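FLEKUNBY HOUSE — HOUSE MEETING, SATURDAY
Upstairs kitchen, start 10:15. Seven present, two apologies (both working).

1. Last minutes
Read, agreed. Correction: the dryer vent was cleaned by us, not by Pacheco. Pacheco still hasn't been.

2. Bathroom shelf, second floor
Long one. Shelf over the sink came down again, third time since July. Wall plugs too short for that plaster. Agreed to stop putting it back up. Everything off the sink edge for now, into the gray tub on the landing. Whoever's bottle of mouthwash is leaking, please claim it.

Replacement: the Cesix narrow cabinet, $127, or the open rack from Pokusen, $41. Cabinet has a door and a mirror. Rack has neither but fits beside the window without drilling. Vote: rack 5, cabinet 2. Rack it is. Comes out of the house kitty, which stands at $50 after the lightbulbs. So nine dollars left, don't break anything.

3. Toothbrushes
Followed from item 2. Too many brushes in one cup, heads touching, water sitting in the bottom. Two colds went round the floor last month, may or may not be related. Options were a holder with separate slots, or each person keeps their own in their room and carries it. A holder costs next to nothing, carrying means people forget. Colors came up too — white with blue on it is what half the house buys, so mix-ups every morning. 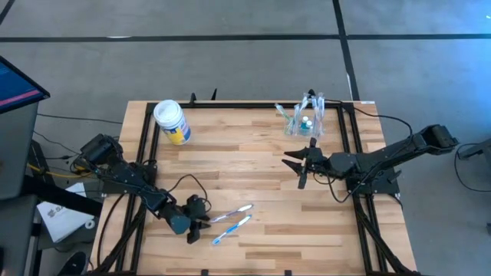
One objection from the far end of the table, that a holder only helps if somebody rinses it out, and the old cup had a black ring in it by the second week. Fair. Also asked that brushes go in heads up, always, and that nobody borrow a slot "just for the weekend" for a guest.

Agreed:
Holder with slots, one slot each, initials in marker on the handle of the brush.
Rinse goes on the Saturday list with the sink and the mirror.
Guests use a glass.
Old brushes to the box under the kitchen sink for cleaning grout, not back in the cup.

4. Wipes and cleaning stuff
Wipes keep walking from the bathroom to the kitchen. Decided one tub per floor, floor number on the lid. No wipes down the toilet, again. Plumber's bill last spring was enough for everyone.

5. Hot water
Runs out by 7:40 on weekdays. Showers to six minutes, trial until next meeting. Some grumbling. Timer to be stuck on the tile with the suction thing, if it holds.

6. Pacheco
Window latch, back stairs light, drip under the bath. All reported twice. Third e-mail to go Monday with the list in one message insted of three.

7. Any other business
Bike in hallway — moved. Blue towel on the radiator, unclaimed, goes in the rag bag next week.
Key to the landing cupboard is on the hook agian.

Closed 11:05. Next meeting same time next month, downstairs if the heater is fixed.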